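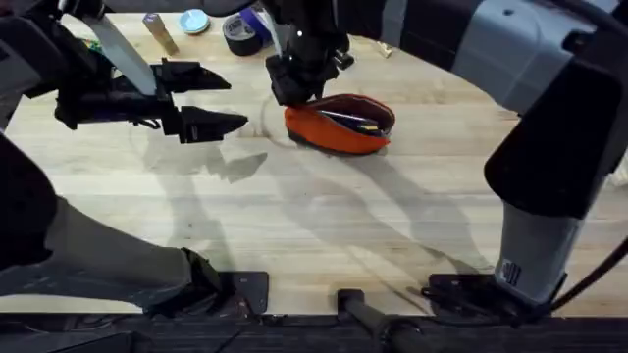
*Figure 1. Two-arm station with a wooden worktop.*

### 4.2 Public vigils after the assembly order

Tretau and Dokesness both lost their yearly vigil when the order took effect in March. We interviewed 13 former organizers, eight of them in Dokesness.

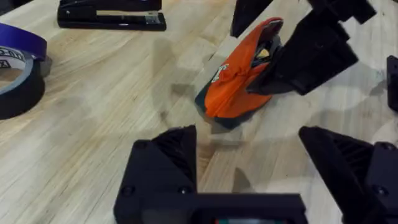 The order banned gatherings by groups without a permit. It didn't mention private homes, and many organizers moved the event indoors. Several described setting candles on a kitchen table, with a top of pale wood strips, and leaving the curtains open. Police in Tretau recorded 328 such meetings – none led to charges.

Attendance is harder to establish. The Ojala archive puts the last outdoor vigil at almost 1,000 people,
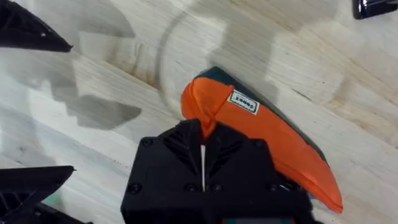
while the police log for the same evening gives no figure. We use the archive number and treat it as an upper limit.

Organizers in Dokesness relied more on printed notices, which Relex stopped distributing after the order.
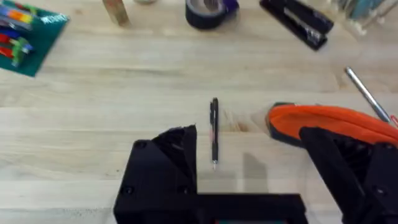 ### 4.3 Permit refusals

Refusal letters in both towns cited public order and gave no further grounds.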